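The Fridge in the Corner

Mahsa Shirazi was already talking about shelves when I got my coat off. She looks after the shared break room at Wasel, a small design office on the second floor of the old Butaswood building, and she has opinions about where a bottle of soda ought to live. I had come to ask her about small refrigerators. I stayed for most of an afternoon and went home and rearranged my own.

"People think a little fridge is easy because it's little," she told me, waving me to a chair. "It's the opposite! In a big one you can lose a whole cabbage and still close the door. In a small one, every single thing you put in is a decision."

She took over the room last June, when the office moved in from a bigger place in Olvera. The old kitchen had a full-height refrigerator and a pantry. The new one had a window, an outlet and not much else, and she was given $200 to make it work.

"I spent nearly all of it on the fridge," she said, laughing. "I wanted the glass door so badly. Everyone told me it would look messy, and I said fine, then we'll learn to be neat. You see what's in there before you open it. You don't stand around with the door hanging open, wondering whether there's any yogurt left."

Did it work? She made a face. For the first few weeks it was chaos, she admitted, with takeout boxes stacked on their sides and a lemon that rolled out every time somebody wanted milk. Then she started doing what she calls the ten-minute reset (she wrote "10 minutes" on a card and taped it up by the sink down the hall, so people would believe her). Everything comes out, the shelves get a wipe with warm water and a drop of dish soap, and everything goes back with the tall things at the side and the short things in front.

"I love it, I really do. I put my headphones on and it's the best part of my week. You find things! I found a jar of my own apricot jam that I'd been blaming other people for."

The top of the fridge is a sore point. Mahsa would like it bare, or maybe with a plant. Her coworkers like it as a counter, and soda bottles in particular seem to end up there.

"I've given up fighting about it. My rule now is drinks only, nothing heavy, nothing open. If it's on top, it's for sharing. If it's yours, it goes inside with your name on it. That settled about nine arguments in one go."
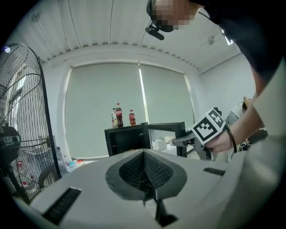

On blinds, light and warm corners

The refrigerator stands in front of the big window, which I would have guessed was the worst possible place for it. Mahsa agreed cheerfully. It was the only wall with room. So the roller blind is part of the system too, and she is every bit as keen on it as she is on the fridge.

"Pale gray, all the way across. I looked at white and it glared at me. I looked at dark blue and it felt like a movie theater. With the gray one down, the room goes soft and calm, and the sun isn't beating on the glass door all afternoon. I get a little sliver of daylight coming through near the middle and I've decided I like it."

She keeps a gap behind the fridge so the warm air has somewhere to go, and she checks it with her hand flat, sideways, like somebody measuring a horse. She also owns a fridge thermometer, bought from Flarna, a housewares store she talks about the way other people talk about bakeries. It cost $19 and she considers it a bargain.

I asked what she would tell someone setting up a room like this from scratch.

"Start with what people drink," she said at once. "Food comes and goes, but everybody drinks something, every day. Work out how tall the bottles are and set the shelves for those first. I did it the wrong way around and had to take the whole thing apart again with a line of thirsty people behind me."

And the second thing?

"Throw out the sauce packets. All of them. You will never, ever use them."

I mentioned that I had a drawer full at home. She put her hand on my arm and told me, very kindly, to go home and deal with it.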